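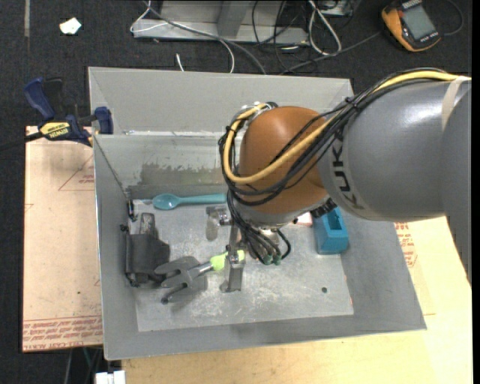
Color is the first thing visitors mention, one reader of these pages wrote in November, and the catalog ought to say so at the top of each entry instead of burying it under the measurements. The suggestion has been adopted. Entries revised after that month now open with the color of the handle, followed by the color of the head where the two differ.

# Spoons, Servers and Slotted Tools

**Grerow Collection of Household Objects – Gallery 7**

*Gray slotted head, lime-green handle, with a short silver-gray shaft between them. A teal spoon lies toward the back of the metal bin.*

The Grerow Collection holds 398 small household objects, most of them made for preparing, serving and eating food. Gallery 7 is devoted to spoons and to the broader family of tools that lift, drain and turn. It covers full-size kitchen pieces as well as pieces made for play, and the two are cataloged together wherever their size and form leave the matter open. The collection is kept at Dufour Hall and may be consulted there by appointment or borrowed through the teaching loan program.

## About the gallery

The gallery was first arranged by material, with wood, metal and molded pieces in separate groups. This served the storeroom well and served visitors poorly. A slotted spoon in one group and a nearly identical slotted spoon in another could not be compared without opening two drawers. The present arrangement is by form:

- **Closed bowls.** Spoons for tasting, stirring and serving, including ladles with a shallow bowl.
- **Slotted and pronged heads.** Slotted spoons, slotted turners, pasta servers and tools with wide, separated prongs.
- **Flat heads.** Turners, spatulas and cake servers without openings.
- **Unsettled.** Objects whose form falls between two groups, or whose head has been replaced.

The last group is the smallest and receives the most correspondence.

## Slotted and pronged heads

An opening in the head of a tool lets liquid fall away while the food stays behind. Within that simple purpose the variety is considerable. Some heads are pierced with round holes, some are cut with narrow parallel slots, and some are divided so deeply that the remaining material reads as a row of prongs. The catalog uses "slotted" for all of these and adds a second term where the division reaches the edge of the head.

Curvature is recorded separately. A divided head with curved prongs will hold a tangle of noodles that would slide off a flat one, and tools of this kind are often grouped by their owners with the spoons. Flat divided heads tend to be kept with the turners. The collection follows household habit on this point, although earlier editions of the catalog did not.

Length of shaft is given from the lower end of the handle to the point where the head begins to widen. Where a shaft and a handle are formed in one piece, the entry gives a single figure and the word "continuous." Contrasting handles are common in the later part of the collection – lime green, teal, orange and red occur most often – and a change of color is generally the clearest sign of where one part ends and the next begins.

## Closed bowls

The spoons in this group range from very small tasting spoons to long-handled stirring spoons intended for deep pots. Single-color spoons are entered under that color alone. A number of them came to the collection as part of mixed sets, and the original sets have been reunited in the catalog wherever a record of the gift survives. No attempt has been made to complete a set by purchase.

Visitors frequently ask how a play spoon is distinguished from a kitchen spoon. Size is a weak guide, as many kitchen spoons are short and many play spoons are generously made. The catalogers look for wear at the tip of the bowl, for a hanging hole and for a maker's mark on the back of the handle. Where these give no answer, the entry reads "toy or kitchen" and remains so until further evidence is received.

## Storage and handling

Objects in Gallery 7 are stored by form in shallow drawers lined with undyed cotton. Pronged heads are laid with the points facing the back of the drawer. Spoons are laid on their sides, alternating head and handle, so that the bowls do not rest against one another. 

Persons handling the objects are asked to observe the following:

1. Lift each tool by the handle and support the head with the other hand if the shaft is jointed.
2. Keep tools with separate heads and shafts apart from those formed in one piece.
3. Return each object to the drawer number shown on its tag.
4. Report any looseness at the joint before the object is put away.

Gloves are not required for molded pieces. They are required for silver-plated servers and for anything in the Ernia bequest, which includes several wooden spoons with unsealed surfaces.

## Teaching loans

Schools and community kitchens may borrow a selection of up to 50 objects for one term. Each selection travels in a lidded case with a printed list, and the list must be checked and signed on arrival and on return. Borrowers may request a selection by form, by color or by period. Mixed selections are available but take longer to prepare.

Loans to Wondo and the surrounding district are delivered without charge. Borrowers elsewhere are asked to collect from Dufour Hall, where the loading entrance is open until 4 p.m.

## Corrections to the catalog

Three entries in the slotted group have been amended in the current edition. Two pasta servers formerly listed under flat heads have been moved, and one green-handled turner has lost its date, the earlier attribution having rested on a box that belonged to another object. The term "draining fork" has been withdrawn throughout.

Further corrections are welcome and may be sent to the Grerow Collection, Dufour Hall, marked for the attention of the catalog desk. Correspondents are asked to quote the gallery number and, where possible, the drawer number. Gallery 8, on graters, peelers and hand mills, is in preparation.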